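Plokex Arm Software, perception and planning sync
Minutes, July meeting, 2 p.m.

Present: perception, planning, controls, tooling. Ops dialed in and was audible for most of item 3.

1. Minutes of the last meeting

Accepted after one correction. "The planner is fine" now reads "the planner was fine when we looked at it." Planning asked for the original wording to be kept on file.

2. Self-filter and the wrist view

Perception reported on the new self-filter in Vallari, the mask that is supposed to tell the rest of the stack which pixels are robot and which are world. On the last replay set of 111 clips it got 49 wrong. Most of those were the same mistake: a bright edge on dark metal gets read as the outline of a separate object, and the planner then politely refuses to move through its own hardware.

Controls asked if the mask could come straight from the joint angles. Perception said it already does, and that the learned part was added to fix the calibration drift. Controls asked what was fixing the learned part. Discussion was moved to the channel.

The frame under discussion has blue plate and black gripper on top of each other, gray carpet down the left, and a white rim on the plate that the edge detector finds irresistible. Both screw heads were labeled as graspable. Tooling wanted to know what the grasp score was. It was high.

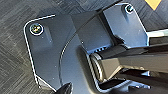
3. Planner timeouts

The limit stays at 100 ms. Planning would like it longer, controls would like it shorter, and the current number has the advantage of annoying both equally. Ops asked that a timeout stop being logged as "success (partial)". Agreed. Planning to rename the status before the next Vallari build and to check that no dashboard depends on the old string. At least one does.

4. Replay tool

Ugwu now opens wrist clips and joint logs on the same timeline. Scrubbing backward still crashes it. Tooling described this as a known limitation and was asked to describe it as a bug. Ticket opened under that name.

Hoten export is on hold until the timestamp question is settled. There are 2 clocks in the logs and each team trusts its own.

5. Actions

Perception: retrain the mask with the highlight cases added, rerun the full replay set, post the failures along with the average.
Planning: status rename, dashboard check.
Controls: send the latest wrist calibration, including the units this time.
Tooling: backward scrubbing in Ugwu.

6. Any other business

Ops asked for shorter meetings. Held over to the next one for lack of time.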